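Prillow Control Software – Set-Up Guide
Section 7. Setting the wrist view and the pick region

Before you start, the arm must be homed and the wrist camera stream must show as live in the Prillow console. If the stream drops during this section, go back to Section 6 and check the port setting (default 3044).

Wrist views, same bench: over a tape roll, and over the rack side

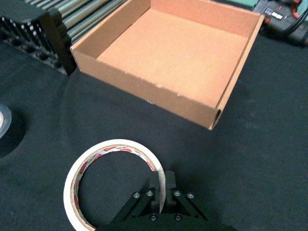
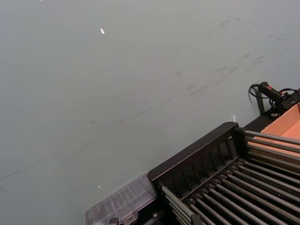

7.1 Define the pick region

1. Open Perception > Regions and select New.
2. Jog the arm to the survey pose. Keep the speed limit at 20 percent.
3. Click the corners of the area where parts may lie. Leave racks, cables and stands outside the outline.
4. Draw a second region for the drop-off box and set its type to Place.
5. Select Save. The planner reloads by itself.

Note: Regions are stored in the base frame. If the bench or the arm is moved, draw them again.

7.2 Set the surface filter

The filter separates parts from the work surface. Scuffs, folds in a cloth and small scraps of paper can all show up as false detections.

1. Under Perception > Surface, choose Plain or Fabric.
2. Clear the pick region and select Learn Background.
3. Set Minimum Confidence to 70. Lower values find more parts but also more dirt.
4. Put one part back and select Test. A single outline should appear on it.

If you get more than one outline, wipe the surface and repeat from step 2. Changing the confidence value first tends to hide the problem until the light changes.

7.3 Ring-shaped parts

For rolls and rings, the default grasp point falls in the center hole, where there is nothing to hold. Open Planning > Grasp and change Grasp Type to Rim. The planner then places one finger on each side of the ring wall.

Set Rim Clearance to 2 mm – less than this and the fingers may catch the top edge on the way down.

CAUTION: Run the first rim grasp in Step mode with a hand near the stop button. The depth reading on shiny or pale parts can be off.

7.4 Keep-out volumes

Add a keep-out volume for each fixed object the arm could reach. Cables need extra room, as they do not hold their shape between runs. Volumes drawn in Trositis 2 can be imported from File > Import, but check their height values afterward.

Guide revised February 2024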